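Griffpunkt-Vorhersage und Bahnplanung: Abbrüche nahe der Kistenwand

Forum Robotik-Software > Wahrnehmung und Planung

espiritu_kern
Guten Tag zusammen, ich arbeite an einem Bin-Picking mit einem KUKA-Arm und zwei Kisten hintereinander. Die Griffpunkte kommen aus einem Netz (Gadham, Version 2), die Bahn rechnet unser Planer Stadora. In der Mitte der Kiste läuft alles gut. Sobald aber ein Objekt nahe an der Wand liegt, meldet der Planer sehr oft »keine kollisionsfreie Bahn«. Ich habe die Zahl der Stichproben von 2.000 auf 4.000 erhöht, das hat nur die Rechenzeit verlängert. Die Frage ist also, wo ich suchen soll.

talrand
Wie ist der Schlauch modelliert? Bei uns war das die Ursache. Wir hatten eine Kapsel um das ganze Handgelenk gelegt, und diese Kapsel hat fast jede Stellung an der Wand verboten.

espiritu_kern
Im Modell ist es ein Zylinder, ziemlich großzügig. Der Schlauch macht vor dem Gelenk einen weiten Bogen und ich wollte sicher sein, dass er nirgends hängen bleibt. So sieht die Zelle beim Greifen aus:
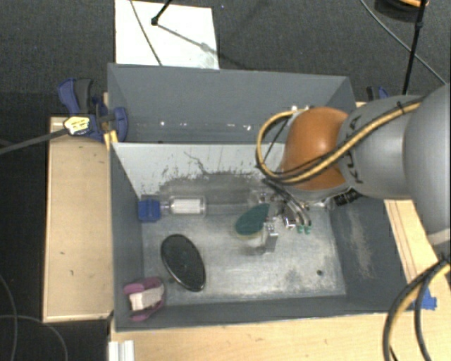
Mit welchem Abstand zur Wand rechnet der Planer?
Mit 4 Millimetern für die Finger, für alle anderen Körper ist der Wert doppelt so groß.

talrand
Dann würde ich zuerst den Zylinder durch mehrere kleine Kugeln ersetzen, die dem Bogen folgen. Die Lage hängt natürlich von der Stellung des Gelenks ab, aber eine grobe Tabelle reicht.

mh_planung
Ich bin hier nicht einverstanden. Eine Tabelle für einen Schlauch ist eine Wette, er liegt nach einer Drehung nicht immer gleich. Ich würde den Zylinder behalten und die Griffpunkte anders bewerten. Gadham kennt den Arm gar nicht, es sieht nur die Tiefendaten. Wenn die besten Kandidaten alle senkrecht neben der Wand liegen, kann der Planer lange suchen.

espiritu_kern
Das stimmt, die Bewertung kennt keine Kinematik. Ich gebe im Moment nur den besten Kandidaten weiter.

mh_planung
Nur einen? Dann ist das Ihr erster Fehler – bitte mindestens die besten vier prüfen, und zwar mit der inversen Kinematik vor der Bahnplanung.

brarkine_user
Noch eine Kleinigkeit: die durchsichtige Flasche. Im Tiefenbild fehlt bei solchen Objekten oft der halbe Körper, und der Griffpunkt rutscht dann auf die Kappe. Das sollte man getrennt messen, sonst vermischt man zwei Probleme.

espiritu_kern
Danke, ich werde die Abbrüche nach Objekt getrennt protokollieren. Zuerst kommt die Kandidatenliste, danach die Kugeln. Den Zylinder lasse ich als Option in der Konfiguration.

talrand
Bitte schreiben Sie dann auch die Rechenzeit dazu. Bei den Kugeln bleibe ich übrigens bei meiner Meinung.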